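Diary > Workshop > Gripper trouble

2 min read

January 24, 2018

Well, the arm scared me today! Nelly and I were running the folding routine, nice and slow, and on run 30 the fingers just kept squeezing. No error, no beep. The force limit had gone back to its default after last night's update and neither of us had checked it (my job, I know, I know). I hit the stop, but my thumb was in there by then. It's sore and a bit purple — I can still type.

Eliécer wants the limit read back at every startup now, and he's right. I wrote the check before lunch, then we did 8 runs with hands well clear and the stop button in my lap. 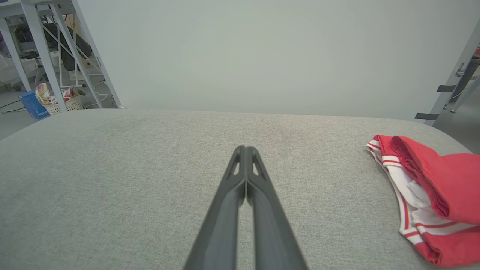
Fingers over the cushion, what look like red and white shorts off to the right.

Still have to call Manolakis about the finger pads. I'd like to sleep first.

Recent entries
Cable snag, again
Nelly's first week on the arm
What 4000 cycles did to a belt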